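Phishing simulation service: frequently asked questions

What is the Narkgate service?

Narkgate is a phishing simulation service for small and mid-sized employers. We send test emails to your staff over an agreed period, record what happens to each one, and give you a report. Training is included for anyone who wants it, and we assign short lessons to people who enter a password on one of our test pages.

Who runs it?

The service is run by Thygesen, a security training company. Þröstur Fogh heads the simulation team and signs off on every campaign before it goes out.

How many people do we need to have?

The smallest account covers 9 mailboxes. The largest single campaign we have run covered 616. If you have more than that, contact us before ordering so we can plan the sending schedule.

Do you tell our staff in advance?

That is up to you. Most customers send a general notice saying that tests will take place during the year, without dates. We supply a draft notice you can edit. We don't run campaigns in places where local law or a works agreement requires notice and none has been given.

What kinds of messages do you send?

There are 124 templates in the library at present. They cover delivery notices, shared documents, payroll changes, voicemail alerts, password resets and invoices. You can exclude any template or any whole category. We don't use messages about layoffs, medical results or family emergencies, and we will not add them on request.

Can you write a template just for us?

Yes. Send us the text you have in mind, or a real phishing email your staff received, with the headers intact. A custom template takes three working days. It stays in your account and is not shared with other customers.

Some of the most effective ones are very ordinary. A short note to all staff about kitchen rules or the microwave, with a link to "the new policy," gets more clicks than most fake bank alerts. People read it between other tasks and don't check the sender.

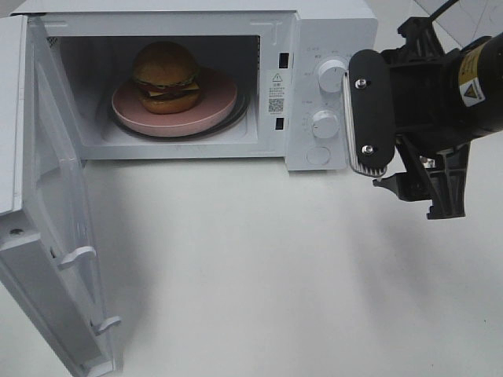 Do you collect real passwords?

No. Our test pages record that something was typed in the password field and that the button was pressed. The content of the field is discarded in the browser and never reaches our servers.

What do managers see?

Account owners see results by department. Names are hidden by default. An account owner can turn names on, but the change is logged and every other account owner gets an email about it. We recommend leaving names off for the first campaign.

What happens when someone clicks?

They see a page explaining that the message was a test, with the warning signs marked on a copy of the email. It takes a minute or two to read. If they also entered a password, a lesson is added to their account with a due date that you choose.

What if someone reports the message?

Reports are counted separately from clicks. If you use our Zondedance add-in, the person gets a thank-you message right away. If your staff report by forwarding to a mailbox, give us the address during setup and we will match the forwards to the campaign. Matching can take until the next morning.

Will our mail filter block the tests?

It will unless you allow our sending addresses. The setup guide has steps for the common mail systems. Send a test to yourself first. If every message shows as clicked within seconds of delivery, your filter is opening the links and you need to add the link exception as well.

Does this work with Amine?

Yes, for single sign-on and for importing your staff list. The import runs overnight. People who have left are removed at the next import, and their past results are kept only as part of the department totals.

Can we pause a campaign?

Yes. Open the campaign and choose Pause. Messages already delivered stay in the inbox, but the links lead to a neutral page until you resume.

How do we cancel?

Write to us from an account owner's address before the renewal date. You can download your reports until the account closes. After that, all results are deleted, and we send a confirmation to the same address.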